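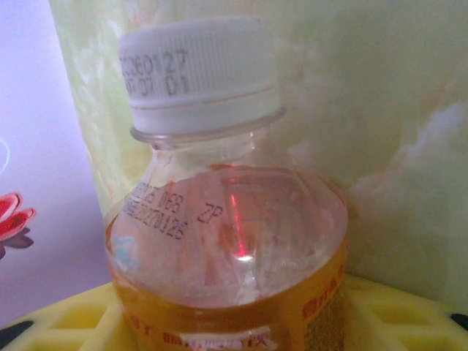

Screw cap and shoulder of a clear bottle, with the printed codes on both.

From: Peiyu Shen
To: Himilberg Household Waste list
Subject: Re: Caps on or off, and what about the codes
October 2021

Lucía Carrasco wrote:

> Hi all,
>
> I moved to Himilberg from the other side of the river this summer and I'm still
> learning the rules. Where I lived before we had to take every cap off and put
> it in the trash. My neighbor on the second floor says it's the opposite now and
> the cap has to stay on. The sticker on our bin in the yard is so faded I can't
> read it.
>
> I also wonder about the numbers printed on bottles. I always thought they told
> you which kind of plastic it is, but the ones I looked at last night are long
> rows of digits and I can't match them to anything on the Kallurent sheet.
>
> Last thing. We use small bags inside our kitchen bin and tip the whole bag into
> the recycling. Is that okay? My last building did it that way and we never got a
> complaint.
>
> Thanks,
> Lucía

Hi Lucía, and welcome to the list.

Your neighbor is right about the caps. Kallurent changed it when the new contract started. Empty the bottle, squash it, screw the cap back on. A loose cap is small enough to fall through the first screen at the sorting hall, and then it goes out with the grit and broken glass. With the cap on the bottle it gets carried along and separated later, after everything is shredded. The old rule came from a time when the baler had trouble with bottles full of air. If you squash them first that problem goes away.

This goes for drink bottles, milk jugs and shampoo. Pump tops still come off and go in the trash. They have a spring inside. Trigger sprayers are the same.

About the codes. The long rows of digits are put on when the bottle is filled or packed. Usually there is a date in there, a batch or line number, sometimes a time. They are for the company and the store in case something has to be pulled from the shelves. You can ignore them for sorting. The plastic type is a single digit from 1 to 7 inside a small triangle, and on most bottles it is molded into the bottom. You may have to tilt it toward a lamp to read it. Types 1, 2 and 5 go in the yellow-lid bin here. Type 6 doesn't, and that includes most foam trays. Type 3 is rare in a kitchen and doesn't go in either.

If there is no triangle at all, go by shape. Bottles, jugs and tubs go in. Film and wrap stay out.

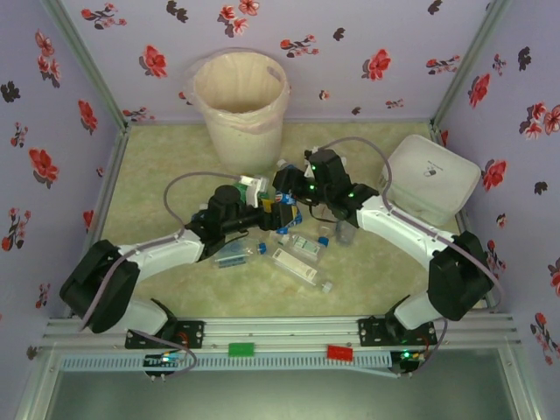

Can I tip a full bag of recycling into the yard bin?

Tip out what's in the bag and put the bag itself in the trash.

The people on the line at Kallurent can't see what is in a tied bag and they don't have time to open them, so the whole thing gets pulled off. When I went on the tour there was a cage by the first belt just for bagged material. It was full when we got there and they told us it is emptied several times a shift. Your last building probably did have its bags rejected, just further down the road where no one wrote to you about it.

If you want to keep using a liner in the kitchen, that's fine. Reuse it until it's sticky. I stopped using one for recycling and I rinse the bin in the bathtub every couple of weeks. Paper bags from Bravo also work and those can go in with the paper afterward if they are dry.

On the faded sticker: write to the building office and ask for the new one. Zevero manages your block as well as ours, and they have a stack of them. I know this from asking for ours twice. Give them the street number and say which bin it is, or they will send you the one for glass.

Some of you asked how the survey went, so I'll put it here to save a second message. We put a sheet through the door of 200 households and got 37 back. That is fewer than I hoped for, but the answers were longer than I expected. Most people had the bottles right. The three things people were least sure of were yogurt tubs, pizza boxes and coffee cups. Short answers: tubs go in after a quick rinse, with the foil lid peeled off. Pizza boxes go in the paper if the grease is only on the bottom half; tear the box and put the greasy part in the food waste. Coffee cups go in the trash whatever it says on the side. There is a plastic lining that our paper mill doesn't take.

Quite a few people wrote that they don't have space for three or four bins. I don't either. Our kitchen is narrow and the door opens inward. We have one container for food waste under the sink, and everything dry goes into a single box in the hall, mixed, which I sort at the yard bins. It takes a couple of minutes. If you have a low shelf or a side table near the door, that does the job too. A few people use an old laundry basket. 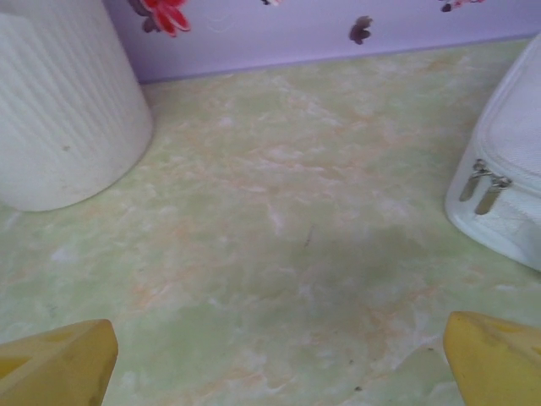 Pale green, marble-patterned tabletop by a lavender wall with flowers.

Two more points from the survey. Someone asked if washing matters. A rinse is enough. Don't run hot water for it, use what's left in the dishpan. Labels can stay on. Someone else asked about bottles that still have liquid in them. Please empty those. Our yard bins hold 1000 liters, and a few half-full soda bottles at the bottom make a mess of the paper scraps that people throw in by mistake.

Deposit bottles are separate from all this. Take them back to the machine at Bravo with the cap on and don't squash them, or the machine can't read the barcode and hands them back.

I'll be sending a one-page version of the rules to the list once Kallurent has checked it. If you'd like a printed copy for your stairwell, reply to me directly and include your street number.

Peiyu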